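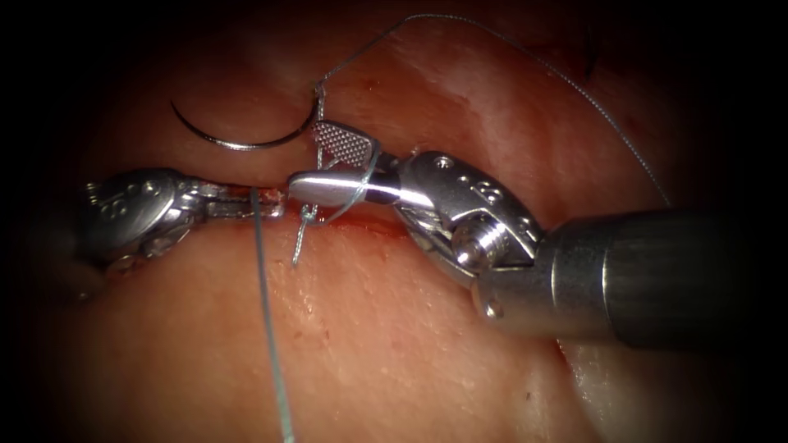

Ticket 125: Thread slips off lower jaw during knot throw
Project: Fidus
Opened by: Arne Kröger
Assigned to: Hildegard Heitmann
Priority: normal
Status: closed, see last entry

Arne Kröger wrote:
The scripted knot throw loses its wrap. The loop goes on to the right-hand lower jaw fine, then as the upper jaw closes the loop creeps toward the tip and drops off. Left needle driver is parked along the incision line the whole time, waiting for its cue. I get a finished throw in maybe half the runs, and when it does finish it's lovely to watch!

Steps to reproduce:
Load the knot script, default settings.
Start with the needle laid down above the incision and the tail hanging toward you.
Let the right arm take its wrap, then step through the close.

Expected: loop stays put until the tail is gripped.
Result: loop walks off the tip.

Hildegard Heitmann wrote:
Nice clear report, thanks. The lower jaw is a smooth cone coming to a rounded tip, and only the upper one has the checkered face, so there isn't much down there for a loop to hold on to. What wrist angle are you closing at? And are you pulling slack out before the close or after?

Arne Kröger wrote:
Before. Wrist angle is whatever the script ships with, I never touched it.

Hildegard Heitmann wrote:
Try it after. Leave 10 mm of slack in the loop and pull it out once the jaws have the tail. Also tip the wrist up a little more so the loop wants to slide back toward the joint.

Timo Kleinschmidt wrote:
Jumping in from the household side of the building. We have the same bug in a different hat. Our arm ties the drawstring on kitchen trash bags and the loop falls off the finger just before the pull. I'd love to borrow whatever fixes this. People ask me every week if a machine can do the chores yet, and my answer is that it can wipe a counter, carry a basket, and sort forks from spoons pretty well, but please don't hand it anything made of string.

Wolfram Pfeiffer wrote:
Same in the shop at Pfeiffer. We tried bundling cable with waxed cord and gave up in July. Screws, trays, labels, all fine. Cord, no. I'm following this ticket with great interest.

Arne Kröger wrote:
Slack moved to after the close: big improvement. 200 runs on the practice pad overnight at the Clornundale bench and the wrap stayed on in all but a handful. The misses are all ones where the thread had old kinks in it. A kinked piece springs open by itself and the script has no idea.

Hildegard Heitmann wrote:
That fits. The script assumes a limp thread. Can you add a check between the wrap and the close? If the loop has opened wider than the limit, back off and take the wrap again, no more than 2 retries, then stop and call the operator.

Arne Kröger wrote:
Added. It works, and I'm grinning. The retry looks so much like a person tutting and starting over. One leftover: the check sometimes mistakes a bright reflection for thread. Raising the threshold cured most of it.

Ludger Stüber wrote:
Please put the reflection problem in its own ticket so this one can close. Arne, merge the new order of steps and the retry check into the Waner branch and write down the wrist angle you ended up with. The operator stays at the console for every run, same as before.

Timo Kleinschmidt wrote:
Ported to the trash bags this morning. I had to scale everything up, and plastic drawstring is springier than any thread, so I allow a longer wait before the pull. First bag tied, second bag tied, third bag tied to the gripper. Still, two bags! I'd put it at the level of a willing eight-year-old, and I'm very happy with that. Shoelaces next if I can talk anyone into lending me a shoe.

Wolfram Pfeiffer wrote:
Could you send me the wait time and the retry part? I have a box of cord here and a free arm.

Timo Kleinschmidt wrote:
Sent.

Arne Kröger wrote:
Merged 12 August 2018. Wrist angle is in the settings file with a comment. Reflection ticket opened and linked. Closing this one.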